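Travel Burden Among Outpatients Receiving Daily Radiation Treatment at the Novport Clinic

Dzifa Dogbe and Nkrumah Korletey
Final project report, 28 April 2023

1. Background

Patients on a standard course of radiation treatment attend the clinic every weekday for several weeks. Those living in Sukstead and Privham have no local treatment unit and must either drive to Novport each day or stay near the clinic during the week. This project looked at how the two groups arranged their travel and which appointments were missed.

2. Data and method

The Sarpong appointment system supplied 2,135 booked sessions with names removed. Sessions canceled by the clinic for machine service or public holidays were excluded, leaving almost 2,000 for analysis. Each session was matched to a home area and to a lodging status (commuting or staying locally). A session counted as missed if it was not attended on the booked day, even when it was made up later.

Lodging status was recorded at the first visit only. Patients who changed their plans partway through - for example, by moving in with relatives - remain in their original group.

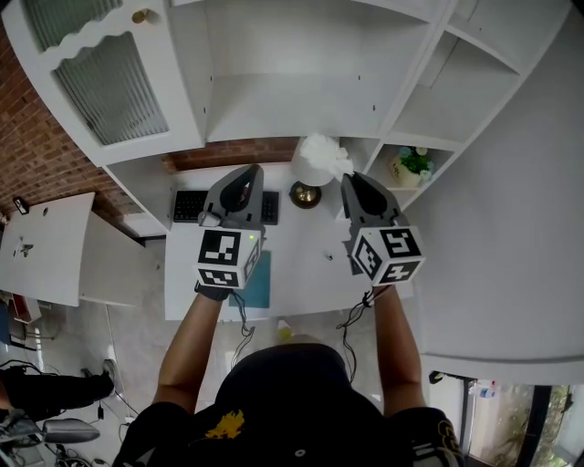 3. Results

Commuters missed a larger share of sessions than patients who stayed locally. The gap was widest for Sukstead, where the road crosses high ground, and small for Privham. Most missed sessions were single days. Four patients missed three or more sessions in a row, and all four were commuting at the time.

Early appointments were missed more often than afternoon ones in both groups. We did not test whether this difference depended on the weather.

4. Limits

The system does not store a reason for absence, so illness and travel problems cannot be separated. Distance was measured from the town center and not from the home address. A follow-up using records from August onward would need a reason code added to the booking form.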